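The Slot and the Heap

There are two kinds of household, and they can be told apart by asking for a stamp. In the first, someone opens a thing with compartments, puts a finger in the fourth one along, and hands you a stamp. In the second, someone says "Oh, we've got those," and you go home an hour later with a stick of glue and a foreign coin.

I was raised in the second kind and have spent most of my adult life trying to marry, buy or bluff my way into the first. The current method is buying. In August I spent £85 on a divided wooden organiser from Drarnier, a firm whose catalogue runs to 460 pages and contains, as far as I can tell, one idea: a box, with walls in it.

I don't mean that unkindly. It is a very old idea and a good one. Printers had their type cases, post rooms had their pigeonholes, and every ironmonger worth the name had a wall of little drawers and a man in a brown coat who knew which one held the brass cup hooks. What those people had in common was that they were paid to put things back. The modern buyer of compartments gets the wall of drawers without the man, and then wonders why the cup hooks are in with the batteries.

Drarnier's rivals are no less keen. Wustetum sells its trays in a range of finishes named after weather. Stefanou, at the dearer end, will cut you a set to fit your own drawer, provided you can measure your own drawer, a test I failed twice. And then there is Flukomia, which doesn't sell organisers at all. It sells a course on how to use them, and the course comes, inevitably, in a box with walls in it.

What all of them have grasped is that the empty organiser is one of the loveliest objects a person can bring home. Those thin pale boards, those clean little gaps! Every slot is a promise that you own something narrow and important. I left mine unfilled on the table for a whole weekend and walked past it more often than I needed to.

The trouble starts on Monday, when you have to choose. Compartments come in two basic patterns. There is the row of slots, for anything flat: cards, envelopes, receipts, the instructions to a kettle you no longer own. And there is the grid of small square cells, for anything that rolls. People of sound judgement pick one. The rest of us buy both, and now have two places in which a thing might be.

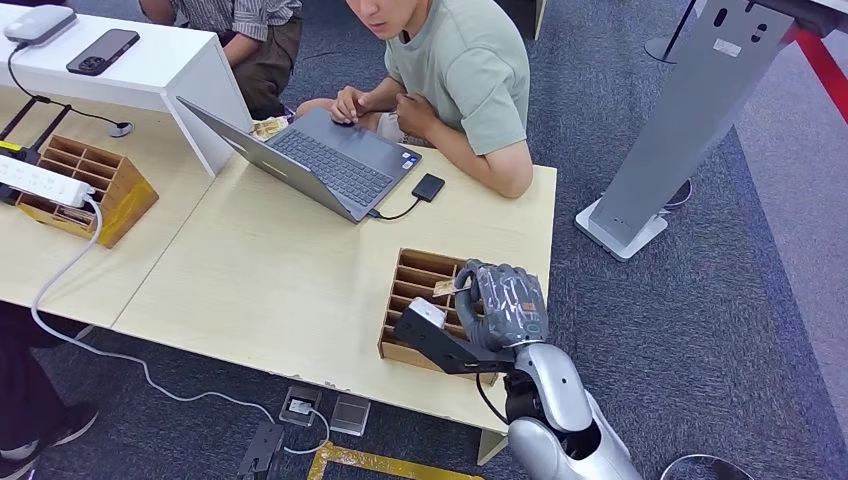 Issue 15 | Home & Habits

A pair of tables pushed together, with the slots on one and the cells on the other, is how the thing begins in most homes. It looks like a system. It very nearly is one. A flat card stands up in a slot as though it had been waiting all its life for the chance, and you feel a small glow at the sight of it, like the glow of having answered a letter.

Then you look across at the cells, and there is a power strip lying half over them.

There is always a power strip. I have visited a fair number of orderly homes in the course of my envy, and I have yet to see the compartment that will take one. It is too long for a cell and too fat for a slot, and it brings its cable with it, which goes over the side of the table and off across the floor on business of its own. Laptops are as bad. You open one to make a list of what goes where, and before the list has a heading there is a drive plugged into the side of it, with a cable that needs somewhere to live.

The catalogues have a word for this sort of thing, and the word is "accessories". They sell clips for it, and sleeves, and a lidded chest into which the whole tangle can be lowered out of sight. I looked hard at the chest. It was a box with no walls in it. My mother had one, and she called it the drawer.

I don't wish to run down the slots. They have changed my life in one modest respect, which is that I can now find my library card. It lives third from the left, and on Friday I produced it at the desk with such a flourish that the librarian asked if I was all right. The bank card lives next door. The kettle instructions are beside that, in what estate agents would call a sought-after position.

The cells have gone less well. The plan was one sort of thing to a cell: drawing pins, rubber bands, fuses, stamps. By the second week the fuses had been joined by a button. By the third there was a cell holding a button, a stamp and a walnut, and I could no longer say which of them was the lodger.

I rang the Drarnier helpline to ask whether they did anything with smaller squares. They did. They had a model for collectors with 2000 compartments, made to order, delivered by two people. I asked what sort of customer bought it, and there was a pause on the line, and I was asked whether I would like one in oak.

I said I would have to find somewhere to put it. The brochure came the next morning. It is slightly too wide for the slots, so for the time being I have laid it across the top.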